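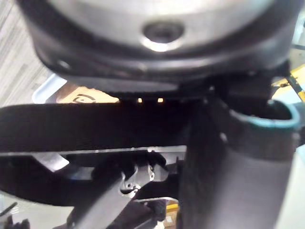
Wrist camera view: round housing, black strap and gripper finger.

Rurkumora Equipment Planning Meeting
Minutes, May, 2:00 p.m.

Chair: Hubert Michalski
Minutes: Sigita Lepik

1. Previous minutes
Approved with one correction. The Duda cell is to be listed under leased equipment.

2. Gripper fingers
Sigita presented two quotes for replacement fingers. Bustard wants $46 a finger with a minimum order of 100. Nernum wants $36 a finger but charges shipping separately and will not hold the price past the end of the quarter. Hubert asked whether the Nernum fingers fit our present mounts without an adapter. Sigita did not know. Agreed to buy one set from Nernum as a trial before placing the full order.

3. Straps and brackets
Webbing straps are coming out of the general supplies budget and the brackets out of the robot budget, so the cost per arm is hard to follow. Agreed to put both on the robot line from next month. Hubert would like a written parts list for each arm, including screws and small fittings.

4. Second arm
Hubert wants a second arm in this year's plan. Sigita said the service contract has to be settled first, as Bustard gives a lower rate when two arms are signed together. Left open. Sigita will get the two-arm rate in writing.

5. Cables
$288 approved for spare cables and connectors. Order to go in this week.

6. Other business
The key to the parts cabinet is to be signed out. Floor space for the second arm was raised and put off until item 4 is settled.

Actions
Sigita: trial set from Nernum, adapter question, two-arm service rate, cable order.
Hubert: parts list template, move straps and brackets to the robot line.

Meeting closed at 2:50 p.m. Next meeting in June, same time.

Rurkumora | Contact the office | Back to top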